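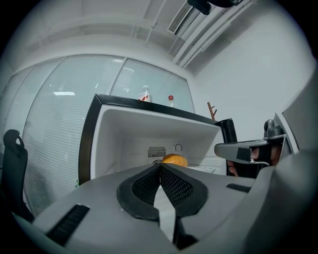
Chapter 6

Learning from Hand-Held Demonstrations

6.1 Why take the arm away?

In Chapter 5 the demonstrations came from teleoperation. A person moved a leader arm, a follower arm copied it, and the joint angles and camera frames were stored together. The method is sound and much of the early work in imitation learning rests on it. It is also slow. The operator feels very little of what the gripper touches, the follower lags a little behind the leader, and the whole station has to be bolted down somewhere. If you want data from forty kitchens you must move a robot into forty kitchens.

This chapter deals with the other common approach. The demonstrator holds the gripper itself, with a wide-angle camera fixed to it, and carries out the task by hand. The path of the gripper is worked out afterwards from the video and the motion sensors. No arm is present during recording. An arm comes in only at the end, when the learned policy is run on it.

The attraction is speed and variety. In the Nerkulik study, which we use as the running case in this chapter, two people recorded 742 usable demonstrations of taking food out of small fridges and putting it back. The work was spread over offices, shared kitchens and one hotel corridor. A teleoperated station in the same building had produced 70 in a comparable number of working hours.

6.2 What is recorded

A single demonstration contains three streams for each hand:

Video from the camera on the gripper.
Readings from the motion sensor, at a higher rate than the video.
The opening width of the fingers.

From the first two we estimate the pose of the gripper at each video frame. Section 6.4 gives the method in full. For now it is enough to know that the estimate depends on seeing fixed points in the surroundings, and that a wide lens helps with this because it takes in walls, ceiling and furniture as well as the object being handled.

The same wide view causes trouble of its own. Straight edges bend, and they bend more towards the rim. Window glass and glass partitions give reflections that move when the camera moves, so a tracker may take a reflected lamp for a fixed point. Blinds are worse than they look: their slats are all alike, and matching one frame to the next can slip by a whole slat without any sign of error. In two-handed work each camera may also pick up the other gripper, and points found on it must be masked out before the pose is estimated.

Fridges add a difficulty at close range. The inner walls of many small models are white and glossy, with hardly any texture to track. Once the gripper goes inside, most of the useful points may leave the view together, and the motion sensor has to carry the estimate until the hand comes out again.

6.3 The embodiment gap

A person's wrist and a robot's wrist do not reach the same places. When you hold a gripper you can lean, step sideways or lift your elbow over a fridge door. An arm on a fixed base cannot. A demonstration can therefore be a perfectly good example of the task and still be impossible for the robot to follow.

Somogyi, who planned the recording for Nerkulik, checked every path against a model of the target arm before it went into the training set. Paths that crossed a joint limit or asked for too high a speed were dropped. Her first version of the check used one assumed base position and threw away a great deal of sound data. The second version searched over base positions and kept any path that at least one of them could follow. We return to this in Exercise 6.7, where you will write both versions and compare them.

The second part of the gap is visual. The policy should see at run time what it saw in training. The usual answer is to mount the same fingers and the same camera on the arm, in the same relative position. Even a small change in camera tilt matters - Suwannarat found that the Plusetti policy, trained on 2000 demonstrations, became unreliable on the shelf task after its camera bracket was replaced by one with a slightly different angle. Doubling the training set to 4000 did not cure the problem. Putting the old bracket back did.

The third part is time. Images, poses and finger widths each arrive with their own delay, and the delays on the robot differ from those on the hand-held device. They have to be measured and matched before training starts. Section 6.5 describes a simple way to do this with a printed marker and a clock on a screen.

Before reading on, make sure you are comfortable with rigid transforms (Section 2.3) and the camera model for wide lenses (Section 3.6). Both are used without further comment from Section 6.4 onwards.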